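Folding day, and the shirt that never behaves

I have been putting off the summer clothes since last June, when everything got shoved away in a hurry before we went to Lomero. So on a bright morning I made a pot of tea, pulled the lot out and started folding my way through it. I do like a good tall pile – all the oranges and purples and pinks on top, the blacks and greys underneath where they can look after themselves.

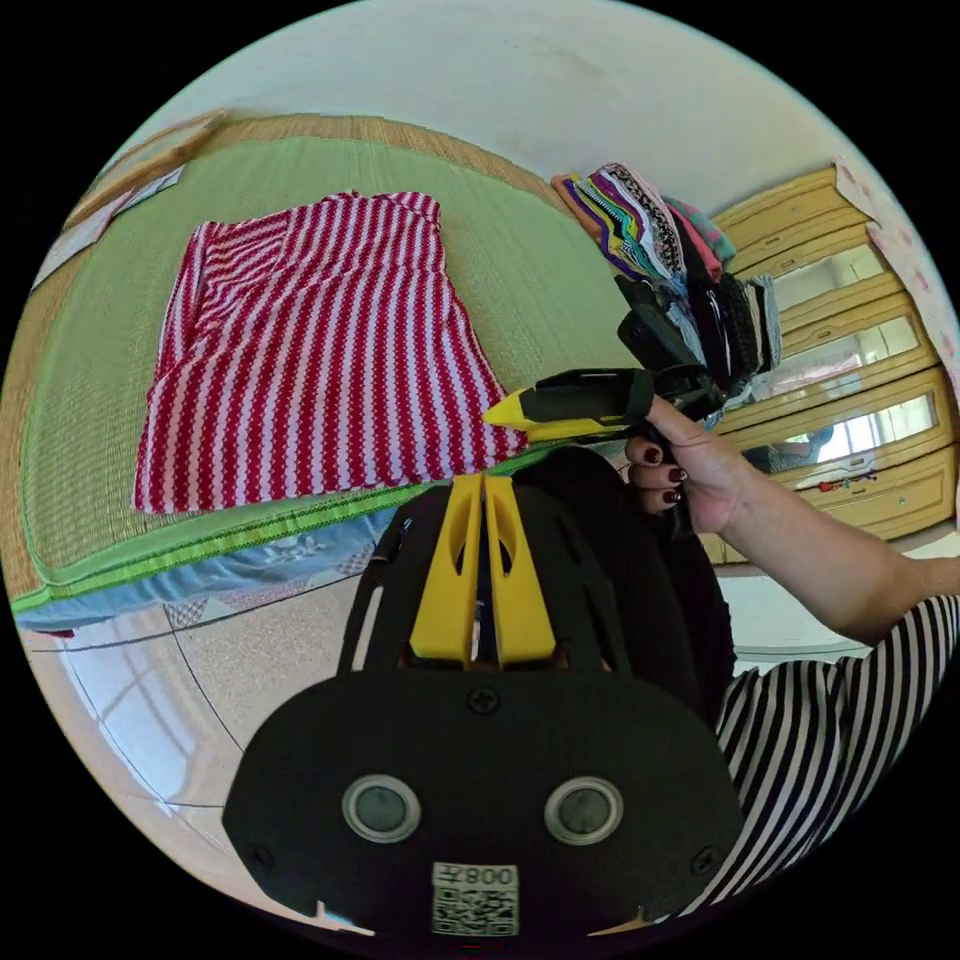
Folding on the mat

I used to do all my folding standing up at a table, and my back complained for 2 days afterwards. The green tatami is so much kinder, with a bit of give in it, and nothing slides about.
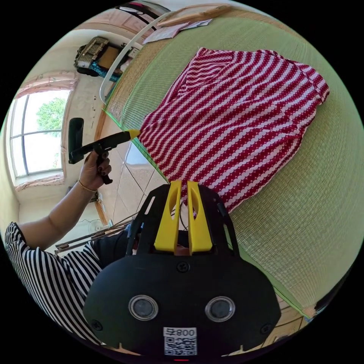
Stripes are the thing I want to talk about, because they are lovely to wear and a nuisance to fold. With plain cotton you can be a little out and never notice. Those red and white zigzags, though, show up every bunched bit, so I go back to the edge and ease it straight before making the next fold. I learnt this from a market stall in Pustcombe, where everything sat in beautiful flat squares.

When it all goes wrong I just open the whole thing out and begin again, collar first, then the sleeves.
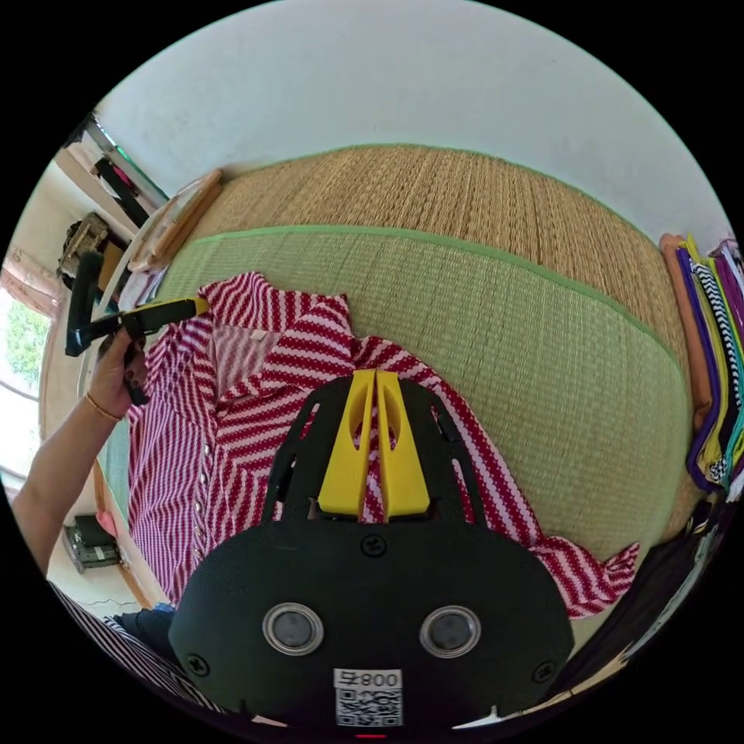

It takes longer, I know, but then I can find things in the morning without tipping over the whole stack. Next on my list are the 9 jumpers on the top shelf, and I'm in no rush at all to meet those.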